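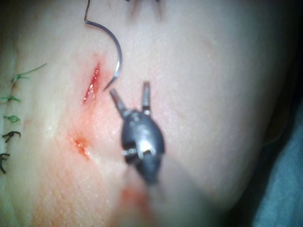 Serbridge Suturing Set: data card and rules for use

The rules on this card apply to anyone who records, labels or trains on the Serbridge set. They were written at Manmont by Harish Kushwaha and Mohit Sachdeva, and they take priority over older notes in the repository. An episode starts when the needle is in view and no jaw has closed on it. A needle hanging on its thread beside the cut, with the gripper open below it, is a valid start. Finished stitches elsewhere on the surface, green or black, are background and get no label in the new episode.

Contents

The set holds 3,915 episodes. Of these, 2,612 are labelled in full and 314 are held back for testing. The rest have start and end times only. Episodes are grouped by session, and a session is never split between training and test. Please keep it that way if you make your own split.

Each episode folder has the video from every camera, the joint positions of both arms, the jaw angles and a short text file of operator notes. Jaw angle is in degrees, with zero as fully closed. Times are in seconds from the start of the episode.

Recording rules

1. Both arms must be homed before the first episode of a session.
2. The operator says "hold" before anyone reaches into the workspace. Arms stay still until the operator says "clear".
3. Keep the thread away from the wrist joints. If it catches, stop and mark the episode as a snag. Do not pull it free under power.
4. Needles are counted in and out of each session. The count goes in the session log.
5. Change the surface after 16 episodes, or sooner if old holes make the new entry point hard to see.

Snags are kept in the set. Do not delete them, and do not rename them to make the numbering tidy.

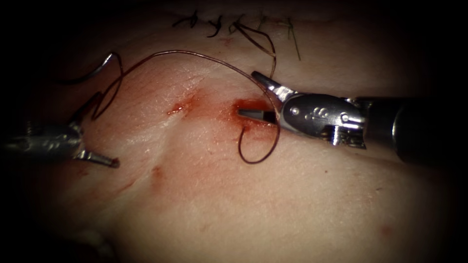

Both arms in view, with the thread looped between them and a row of four stitches behind.

Labelling rules

Label from the fixed view first, then check against the wrist view. Where the two disagree about contact, the wrist view wins unless it is out of focus. Use "left" and "right" as seen from the fixed camera, including when you are working in a wrist view.

Stains are not wounds. Only an opening in the surface gets the "wound" label. If there are two openings, number them from the left. 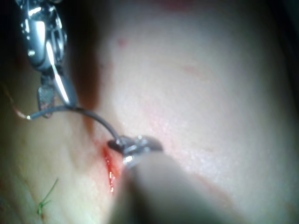 Thread handling has its own labels, and these cause most of the queries we get. "Hold" means the jaws are closed on the thread or needle, and "touch" means contact without closure. Where one instrument has the dark thread clamped in its jaws and a shaft covers part of the incision, label the hold as normal and mark the wound "part hidden". Do not guess at the covered end. A loose piece of thread lying on the surface, such as the short green one at lower left, is labelled "offcut" and is left out of the thread path.

Known problems

Early sessions used the Rajput calibration file, and the left arm's jaw angle reads slightly low in them. They are tagged "cal-old". The November sessions have the corrected values.

Use and changes

The set is for research on robot control and perception. It must not be used as evidence that a system is safe for patients. Operator notes may be quoted, but take out initials first.

Send label corrections to Mohit Sachdeva with the episode number and the time in seconds. Changes to the rules go to Harish Kushwaha and take effect from the next release.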